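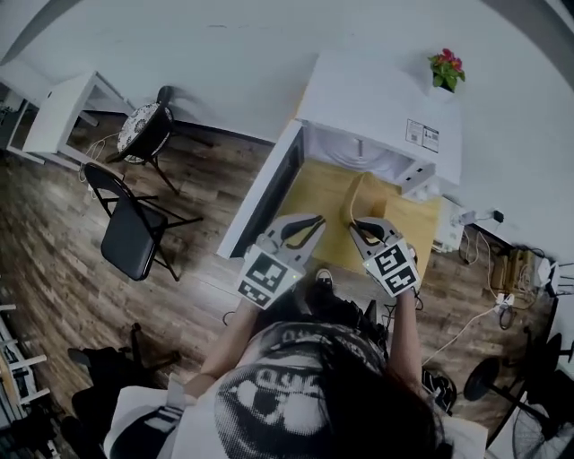

Prasska opens its doors at nine in the morning, and by half past there was a line for the grippers.

The company rents the second floor of a former shoe warehouse and held its first open day in July. It had room for 60 visitors, let in over two sessions. Most were parents with teenagers. A few were from local firms that pack or sort things for a living and wanted to know what a robot could do for them and what it would cost.

Baiba Kivi, who runs the training floor, started by telling the morning group that they would see more people at work than robots. The company teaches its machines household jobs by having people do those jobs first, with a gripper in each hand in place of fingers. The grippers are pale gray plastic, with curved jaws and black pads where they close. White cubes on the back carry black square patterns, which the software uses to work out where each hand is and how it is turned.

The morning's work was cloth. An operator in a white T-shirt with a huge open mouth printed on it stood at a desk with a tan piece folded on the wood-colored top and a gripper held out on either side of it. The task sheet called for picking the piece up, opening it, folding it again and setting it down. A good run takes 25 seconds. Operators do 39 runs before they get a break.

"Cloth is the one everybody asks for and the one that gives us the most trouble," Kivi said. "A box is the same shape when you come back to it."

The room looks more like a spare room than a lab. There are red flowers in a pot on top of the shelf unit, a patterned stool, a folding chair and a good deal of cable on the floor. Gemma Entwistle, who sets up the rooms, said she changes the furniture every few weeks so the robot does not learn only one place. She buys most of it used.

Visitors got a turn after the demonstration. Elif Naz Tokgöz, 31, who manages a hotel laundry, managed two folds and dropped the third. She said her wrists were tired and that she would like to see the robot do a fitted sheet before she talked to anyone about money.

The robot itself, called Jõgi, was shown in the next room after lunch. It folded four hand towels and stopped on the fifth, and an engineer restarted it. Kivi said a towel takes it just over a minute.

Prasska plans a second open day in the fall. Places are free but have to be booked.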